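4.2 Small Donations and the Timing of Appeals

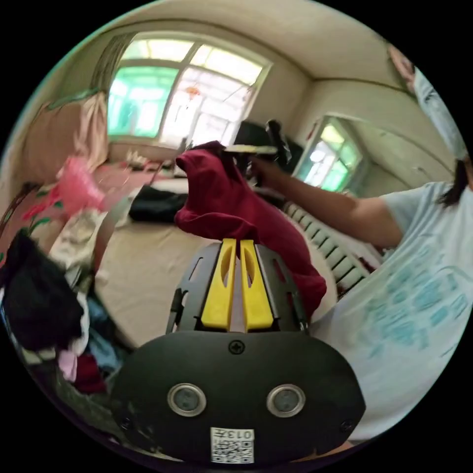
The analysis in this section covers appeals posted on Wornodico, a donation site on which individuals ask for help with a stated need such as rent, medical bills or the repair of a work vehicle. Each appeal has a target, a short written account and a public list of donations. The list gives the amount and the time of each donation, and a name if the donor has chosen to show one. We collected 3887 appeals in the categories "household" and "livelihood". Appeals started by registered charities were removed before sampling, as were appeals that had been edited to change the target after the first donation.

An appeal is treated as shared widely if a link to it was posted by one or more accounts with over 3000 followers while the appeal was open. Shares were matched to appeals by web address. Posts that named the person in need but carried no link could not be matched and are left out. This probably understates the reach of appeals that were first reported in local newspapers, where readers often search for the name and find the page on their own.

Figure 6 plots the share of the target reached against the number of hours since the appeal opened. The two groups separate early. Among widely shared appeals the curve rises steeply after the first large post and then flattens, in most cases within two days. Among the remaining appeals the rise is slow and close to linear, and a good part of the total comes from donors who give more than once. The flattening in the first group is not explained by appeals reaching their targets, as the same shape appears when fully funded appeals are dropped.

Figure 6. Median share of target reached, by hours since opening, for widely shared and other appeals. Appeals closed by the organizer are included up to the hour of closing.

Metwally and Kettani (see Section 2) argued that a single strong account of hardship draws money away from similar appeals open at the same time. Our data give limited support to this view. In the 10 hours after a widely shared post, donations to other appeals in the same city fell slightly, but the drop was made up by the following evening. Donations to appeals in other cities did not change. We read this as a delay in giving. A true loss would have left the weekly totals for the city lower, and they were not.

The size of individual donations also differs between the groups. Donors arriving through a wide share give smaller amounts, and fewer of them show their names. Essam Metwally has suggested in correspondence that this reflects payment by phone, where the lowest preset amount is the easiest to select. We can't test this directly, as Wornodico doesn't record the type of device. On Flodbridge, which does record it, the lowest preset was chosen more often on phones than on computers, though the categories of appeal on that site are broader and the two sets of figures should be compared with care.

A further point concerns what happens once an appeal has passed its target. The site leaves the page open unless the organizer closes it, and around half of the overfunded appeals in the sample kept receiving money for at least a week. Organizers handled the surplus in different ways. Some closed the page and thanked donors, some raised no objection and said nothing, and a small group posted a note stating that the extra money would go to another family. Notes of this last kind were followed by a brief second rise in donations - shorter than the first, and made up mainly of new donors.

The models reported in Section 5 therefore include the hour of the first wide share, the lowest preset amount in force at that time, and an indicator for a surplus note. City and category are entered as fixed effects. Results with the Flodbridge appeals added are given separately in the appendix.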